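Kitchen and Workshop > Tips > Drawers and Cabinets

June
By Nesma Tawfik

When the robot jams a drawer: what to do and what to check first

We have had a Drurska two-arm helper on trial since the spring, and most of its drawer work has gone well enough. Last month it didn't. It was told to close the bottom drawer of a small cabinet, the drawer went in crooked, and the arm kept pushing. By the time I got to the stop button one runner had bent and the front had come away from its screws on the left side. The log gave fault 3853, which the handbook lists as "force limit, right arm". The limit had been left at 50, the setting for lifting shopping. For drawers it should be 7.

These are the things I do differently now. Most of them apply to children and hurried adults as well.

Stop it before you touch anything. Press the stop button and wait for the arms to settle. Don't put your hand between the gripper and the drawer to free it, even if it looks as if it has let go. A stopped arm can still sag a little, and a drawer edge is hard on fingers.

Move the arm by its release lever. On ours the lever is under the forearm. Support the arm with your other hand before you pull it. If you have to drag the gripper off a handle, the handle will lose.

Take the drawer out fully. Lift the front slightly and pull. If it won't come, empty it first. Look along both runners for a bend, and feel for a loose screw. A screw head standing up into the track was what started our trouble.

Clean before you grease. Wipe the tracks with a dry cloth, then a damp one, and dry them. Candle wax is fine on wooden runners. On metal ones I use a very small amount of Starard runner grease and wipe off what shows.

Shut one drawer before opening the next. With two out at once a light cabinet can tip forward, and a robot arm pulling on the lower one won't feel it going. Fix the cabinet to the wall with a bracket.

Clear the top and the floor. Bowls slide when a cabinet is jerked, and cloths on the floor get under wheels and feet.

Naveed Abbasi, who services these machines from his shop in Dingate, asked me to run the job again at low speed once the new runners were in.
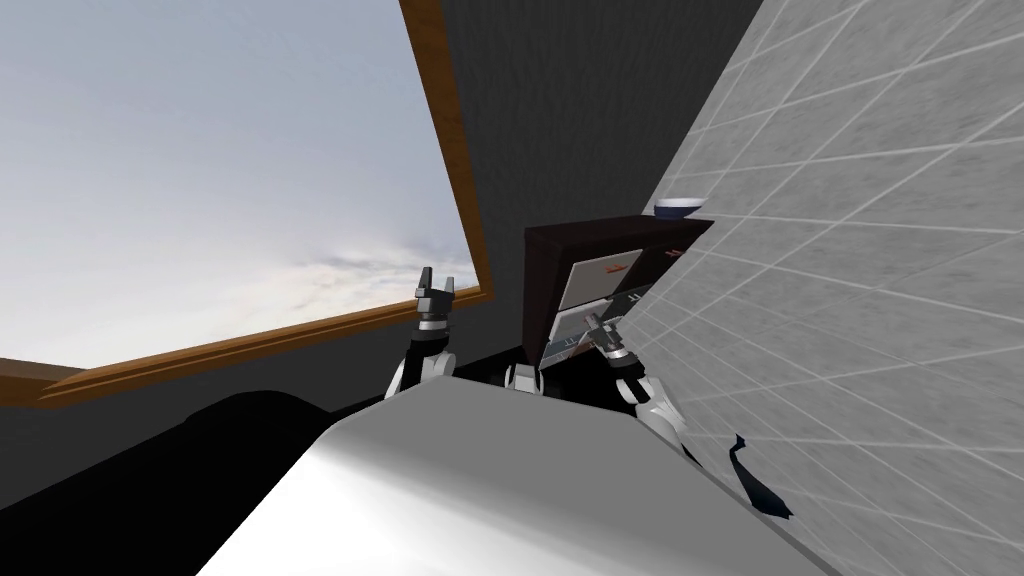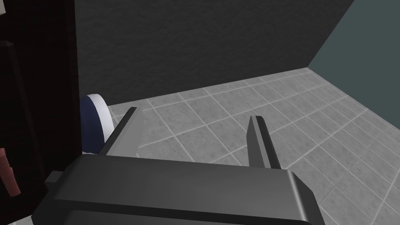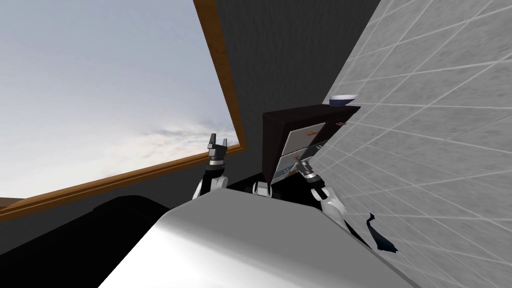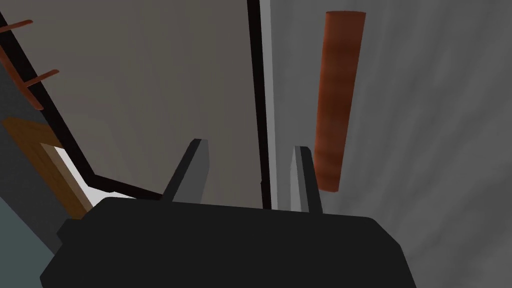 He also had me change the order of the instructions. The robot used to be told "close the drawers" and would pick whichever it liked. It is now told upper, then lower, with a pause between them. The pause gives me time to see whether the first has gone in square.

A pair of replacement runners from Hirano came to 41 pounds, with the screws extra. Measure the old ones closed, from end to end, and check whether yours are side-mounted or sit underneath. I ordered the wrong sort the first time and had to send them back.

If the screw holes in the drawer front have torn, don't just use a fatter screw. Glue in a matchstick or a sliver of dowel, leave it overnight, trim it flush and drill a fresh pilot hole. Ours has held so far – I check it when I empty the drawer.

Write down the fault number before you restart. Our machine clears it from the screen when the power goes off, and Naveed needed it to find the right page.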